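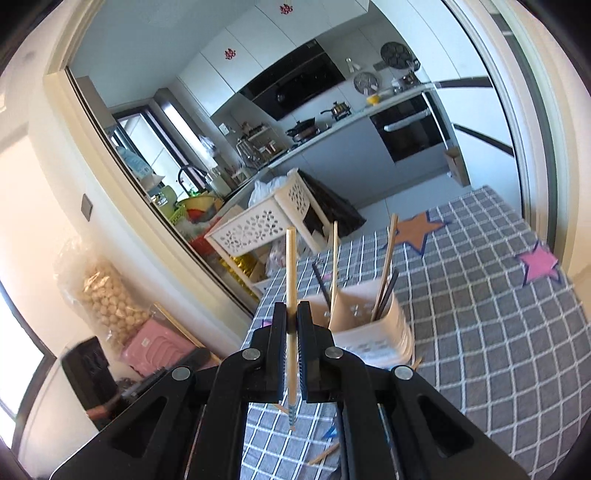
Page 27

Usteo Caucus Ballot Set
For party groups, council groups and small assemblies

When a political group must choose a leader, the vote is often done with torn paper and a borrowed hat. The Usteo Caucus Ballot Set gives the group a simple and private way to vote, also when the meeting was called the same morning. It was developed by Jostden together with the clerks of the Tundach town council, who use it for group leader, deputy leader and whip.

The set comes in one carrying case and is ready in a few minutes. No electricity and no internet connection are needed. The members get a numbered paper, mark it behind the folding screen and put it in the box. The numbers are on a stub that is torn off before voting, so a paper can not be followed back to the member.

What is in the case
1 ballot box with two locks and different keys
3 folding screens for the table
3000 ballot papers with stub, in pads
27 numbered seals
1 result form pad, with carbon copy
1 printed guide for the presiding member

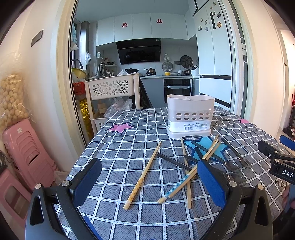 The two keys should be held by members who support different candidates. If there is only one candidate and the vote is for or against, we recommend that the party secretary takes one key and the longest serving member takes the other. The guide has a page about this, and also about what to do when a member arrives after the vote is opened.

Ballot papers are sold in three types: one choice, confidence motion (yes / no / abstain) and ranked choice. Please write the type in your order – if nothing is written, we send the one choice type. You can mix types in one order, but only in full pads.

Many groups ask us about members who take part by telephone. The set does not solve this problem. Your own standing rules must say if a proxy is allowed, and the proxy then receives a second paper with its own stub.

Technical information
Order number: 1348
Box: steel, gray, slot with sliding cover
Paper: white, does not show the mark from the back side
Delivery: from our store in Tundach, normally in the same week
Spare keys: only against a signed letter from the group

The box can be engraved with the name of the council or the party. Engraved boxes can not be returned. Orders for the next season of annual meetings should reach us before the end of July.

Customer comments

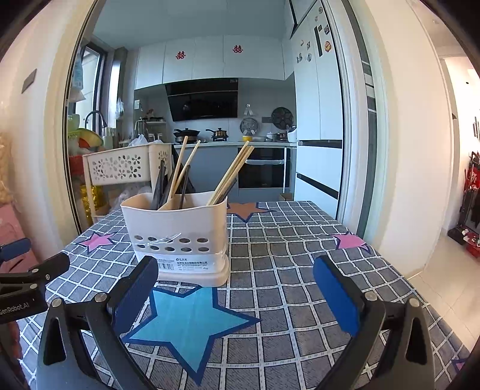

Jang writes that the group used the set for a confidence motion in the spring and that the count was finished before the press came in at noon. "The seals are good but the guide should say more clearly who breaks them. We had a discussion of ten minutes on that. Also the pencils are not included, please put this on the page."

Thank you for the comment. Pencils are indeed not included. The new print of the guide says that the presiding member breaks the seal while both key holders are present – customers with the old guide can write to us and receive the changed page without cost.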